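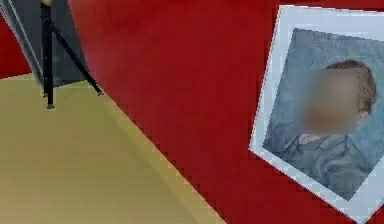 Listening room rendering: red wall, mustard-yellow floor, black tripod stand.

Wynne Oral History Project
Progress report to the Aletti Fund, second reporting period
Prepared by Kohei Uchida, project manager

Summary

The project is on schedule for interviews and behind schedule for transcription. Spending is within the approved budget. We are asking for one change, a move of $500 from travel to transcription, explained under Budget.

Interviews

We recorded 17 interviews in this period with people who worked at the Briditz cannery or lived in the streets next to it. Most sessions took place in the narrator's own home in the afternoon. Three people asked to be interviewed together with a brother or sister, and we agreed. The joint recordings take longer to transcribe but contain a good deal that the single interviews do not, especially on the night shift and the two strikes.

We had hoped to reach more of the women who worked on the packing line. Several had moved out of the county. Two of them have agreed to talk by phone, and we have tested the phone recording setup and found the sound good enough for transcription. It is not good enough for the public listening stations, so those interviews will be offered as text only.

All narrators have signed the release form. One asked that her interview stay closed during her lifetime. It has been stored apart from the others and does not appear in the public index.

Transcription

The typed transcripts now come to 2287 pages, including the older tapes we took over from the Zallell Historical Society. The delay comes from those tapes. Many were recorded at half speed, some have no label, and the speakers often talk over each other. Our part-time transcriber has finished the first two boxes and started on the third. New interviews are being done as they come in so that narrators can check their own words while the conversation is fresh.

Place names remain a problem. Spellings differ between the tapes, the cannery payroll books and the county maps. We have settled on the map spelling in the index, with the other forms listed beside it.

Listening room 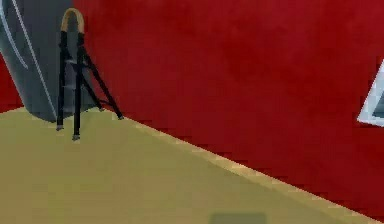

Rendering of the same space, with stepladder against a dark gray background.

The layout for the listening room has been sent to the library for comment. They have asked for wider spacing between stations and for one station at wheelchair height. Both requests can be met. Headphones have not been ordered yet.

Outreach

We mailed 200 postcards to former cannery households in December. Replies are still coming in, and they have already led to four of the interviews above. A Monday evening drop-in at the library was poorly attended and we have stopped it. The high school has asked for a set of short clips for its local history unit, which we will prepare in the next period.

Budget

Travel cost less than planned, as most narrators live close by. We would like to use $500 of that line for extra transcription hours on the Zallell tapes. No other lines are affected.

Next period

Finish the third box of tapes. Record the two phone interviews. Send the public index to the library for review. Order headphones once the layout is approved.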